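Home | Notebook | Bench Log | Calendar | Contact

Bench log, Wednesday, open day at the Giltport shop
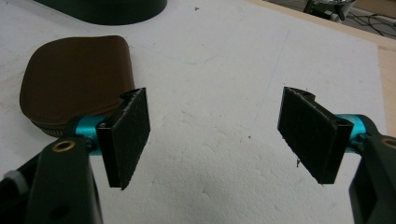

Doors were supposed to open at ten and there were people in the hallway at 9:40, so the first demo ran with me still holding my coffee. Fine! Better a line than an empty room (I'm looking at you, last year).

Writing this up the same night before I forget who asked what.

Setup was the hand-held gripper at the foam board station, with the leather pouch as the thing to pick up. Manon wanted to start people on something hard with square edges, and I talked her out of it. The pouch gives a little, so a beginner can close the fingers badly and still feel something happen in the hand. I'm sticking with that opinion. We can argue at the next meeting.

My talk got shorter every round. First group got the whole history, starting with the 1968 Kowalchuk parts feeder we used to keep by the stairs, and I could see them drifting off somewhere before I got to the seventies. By the third group I was down to: you hold it, you squeeze, the two fingers come together, try the pouch. Then I shut up and let them have it. So much better. The questions come by themselves once people have had a turn.

Questions I want to keep:

- Why are the pads fuzzy and not smooth like a kitchen tool? (A kid asked this, maybe nine years old. Elikem gave a good answer about grip versus sticking when you let go. Elikem, please write that down somewhere, I could not repeat it for the next group.)
- Is it pulling or am I pulling? You are. Three different adults didn't believe me.
- Does it get tired? I said I do.
- Can the arm in the other room do what I just did? This was the best one and we need a proper answer for it. Ravinder had the Vorkia arm going next door, and the two stations really ought to be told as one story: person does the pick by hand, arm tries it after. As it was, half the visitors saw them in the wrong order.

Pads are shedding again. There are loose fibers at the lower corner of the right one and lint on the left. I went over both with tape at lunch and it helped for an hour or so. I'd like to reface them before the school visits in May, and Gaétan says there is a roll of the Sindwood facing left in the gray cabinet. Did not check. Somebody who is taller than me please check.

The foam is getting dimpled too, mostly in the middle where everyone comes down. People push! They come in from above and lean on it like they're stamping a passport. I don't mind the dents (foam is cheap), but the pouch sits differently from one spot to the next, and Beril noticed her picks were going better when she moved it up toward the far corner where the surface is less beat up. Flip the board or get a new one, I vote flip.

Sign-in sheet says 80 for the day. We printed 190 handouts, so if anyone needs scrap paper you know where to come.

Had 5 minutes of panic after lunch when the Vorkia arm stopped mid-move with a full room watching. Ravinder just restarted it and kept talking about what a protective stop is for, cool as anything, and I think the crowd liked that part more than the pick itself. A man in a bike helmet clapped.

To do:
- reface both pads
- flip foam
- one sign that says which station is first
- cut my intro down for good, leave the feeder out of it (sorry Gaétan)
- ask Manon about the later closing time, the last group was still in here at twenty past four and I hadn't eaten
- a stool for the shorter kids, two of them were working at chin height

Beril took the spare key home, she's opening up tomorrow.

Print this page | E-mail this page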